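Teleop demos stall right before the grasp

Vandus
I'm recording demos in simulation by driving the arm with a gamepad. The task is to pick a box up off a plate. I've saved 75 so far and the trained policy stops beside the box.

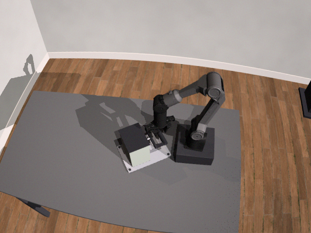
Gripper next to the box

Do I need more demos, or different ones?

Thomas Fontana
Check your pauses first. If you wait 2 seconds before closing, the policy learns to wait. Trim those steps and retrain.

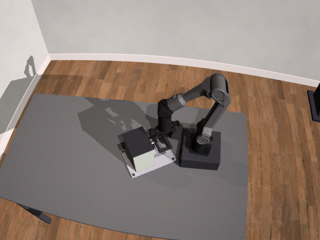
Noiphan says trimming helped only after the start poses were varied too, and that 14 new demos were enough.

Lirkovo
Just record 2,000.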